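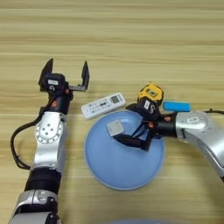 A remote, a blue plate, a tape measure. Every table ends up like this.

I want to argue for the landing plate. One plate, big, on the table, all the time, for the stuff that has no home. I know the tidy people hate this. I used to be one of them, I had drawer dividers.

The theory with drawer dividers is that everything gets a place and goes back to it. Fine for forks. Forks have a whole tribe. But the tape measure? You use it for the shelf, then the rug, then to settle an argument about the couch, and it's needed again twenty minutes later in some other room. Its "place" in my house was a toolbox in the hall closet behind the vacuum. Guess how often it went back there. It lived on the arm of the chair, then the windowsill, then it was gone and I bought another one. I have bought a lot of tape measures.

Same with remotes. We had a Lindemann caddy for ours, the kind that hangs over the sofa arm with pockets. $17. The remote was in it for a week. Nobody in the history of my family has finished watching something and thought, now for the pocket.

So, a plate. Wide, shallow, a bit of a rim so pens don't roll off. Not a bowl! This is my one real rule. A bowl is a drawer with no front. Things go in on top of other things and by October you have a bowl of batteries, hair ties, one key to nothing. On a plate you can see it all. When the plate is full it looks full, and it bugs you, and you deal with it. Bowls never look full, they just get deeper somehow.

Color matters more than I expected. Mine used to be dark gray, a Berkar, very handsome, and the black pen and the car key both dissapeared on it. Pale is better. Pale blue on a light wood table is about as good as it gets, you can spot anything dark from the doorway.

My friend Nobuhle Nkuna disagrees with all of this. She says a plate is permission. Put out a plate and people will fill it, clear the table completely and they'll think twice. I've been to her place and the table is clear, I give her that. I've also stood in her kitchen while she went through three coats looking for the garage opener. The stuff doesn't stop existing because the table is bare. It's in the coats.

Her other point is better. She says the plate is only half a system, if you never empty it you've made a very small junk room. True. I empty mine Sunday evening while the pasta boils. Takes 13 minutes, less if the kids have been away. Anything that's landed there three Sundays running gets to stay, that's its home now, stop fighting it. The tape measure won that way. So did the little notepad.

And no, you don't need to buy anything. There's a whole shelf of "entry trays" at Flosent now, some of them leather, some with a slot for your phone, and the Edik one with compartments is 200 dollars. Compartments! We are back to the drawer dividers. Use a dinner plate you already own, the one left over from a set where the rest got broken. It washes. If it chips who cares.

People get weirdly moral about tables. A clear surface means a clear mind, etc. My mind has never been clear and I still know where the remote is, most nights. Gotta run, water's boiling and I haven't touched the plate yet.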